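We use cookies to remember your reading preferences. Accept | Manage settings

Handomdale Automation Bulletin
Software notes, 18 Aug 2022

Trolel 2000-series planner: shared-rail collision checks moved into the control loop

The bimanual cell now runs the revised Trolel planner as its default. The main change is where arm-to-arm collision checking happens. Under the old arrangement, each arm's path was checked once against the planned path of the other, then sent down to the controllers and left alone. That was adequate while both arms kept to schedule. When one arm lagged, the clearance calculated at planning time no longer described the motion being executed.

The new version checks clearance against measured joint positions at 100 Hz and scales the speed of the lower-priority arm when the margin shrinks. Paths are not altered, only the timing along them. Replanning is still requested if scaled speed stays at zero for longer than the configured timeout. 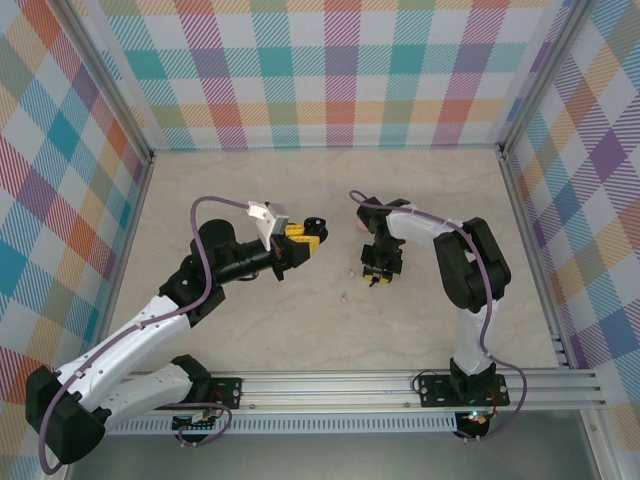

Priority is set per task in the Rinaldi task file, under the arbitration block. If the block is missing, the left arm has priority. Anyone with task files written before February should add the block explicitly, as the old default was the right arm and the parser does not warn about the difference.

The collision model has also been revised. Links are represented as capsules and the grippers as convex hulls, with cable slack covered by a padding value on the elbow and forearm. The padding is deliberately generous. It rules out some reachable poses near the rail, and tasks that used those poses will now fail at the planning stage with code 377. Reducing the padding globally will clear the error but is not recommended — use the per-link override and record the value in the task file.

On the perception side, Vollotton now segments small objects from depth and colour together. Patterned backgrounds were producing false edges in the colour channel, and these were sometimes passed on as grasp candidates. Candidates are now rejected unless they sit above the fitted floor plane and inside the work area polygon. Very small items close to the floor remain difficult, and the minimum height threshold may need adjusting for each cell after calibration.

Paraskevi Lambrakis ran the regression set before release. Of 1191 recorded plans, all but the ones affected by padding reproduced their original paths. The replay tool and her notes on timing jitter are in the tooling repository, in the folder for this release. Questions about the arbitration block should go to her directly.

Still open: the speed scaling log does not record which link pair triggered the slowdown. A fix is in review.

3 shares | 2 comments

Contact the editors | © 2022 Handomdale Automation Bulletin | Back to top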